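Workbench notebook, August 2019
Bench 2, table covering and tray

Replaced nothing this week, only wrote down what state the covering is in so we can decide when to do it over.

The kraft paper went down in February. The roll was Nisach, 100 cm wide, so the table needed more than one run and we have seams. They were flat when laid. They are less flat now. The bad place is the cell just below the tray, where a dark crack goes across. Small tears elsewhere, plus creases, which I can live with. A tear under tape I can't, it lifts the tape and then the line is off.

Tape is the blue Dritside. Peels off cleanly from the paper if you pull it low and slow. Pull it straight up and the top layer of brown comes with it. I laid the lines going across first and the long ones after, measuring each from the table edge and not from the line before — last time the error added up and the far row came out narrow.

Considered:
- Patch the crack with a square of new paper, glued. Cheap, but it makes a step, and small parts catch on a step.
- New paper over the old. Hides the crack, keeps the creases.
- Strip and relay. One afternoon, and the tape grid has to be measured again.

I lean toward strip and relay. There is enough paper left on the roll. Tape is short, 55 m by my sum including waste, so order from Coter before starting. Ait Brahim has the same width but their last delivery was a different blue and it was hard to see against the paper under the evening lights.

Tray: keep the blue plastic one. Rectangular, easy to square up with the tape. Mark its corners before lifting it off, I forgot in February and spent too long finding the position again. Order number for the tray, if we want a spare, is 179 in the Coter list.

To do: measure cells before stripping, write sizes on the inside cover. Clear the rest of the bench first. Sweep under the table, scraps of tape end up there.
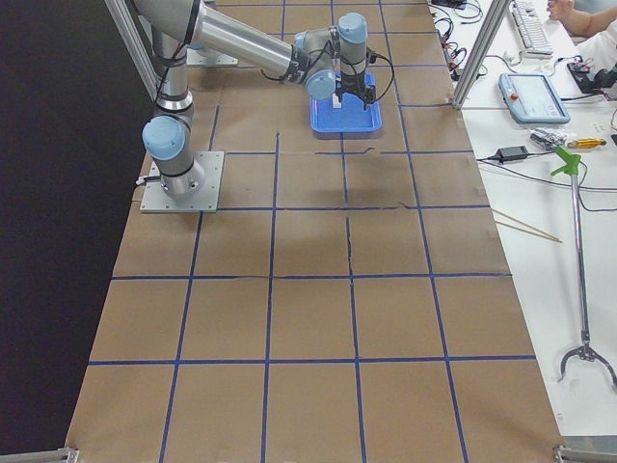 Agree on strip and relay, but leave the new paper unrolled overnight before anyone tapes it down. It shrinks a little in that room and the seams open. And get two rolls of tape more than the sum says.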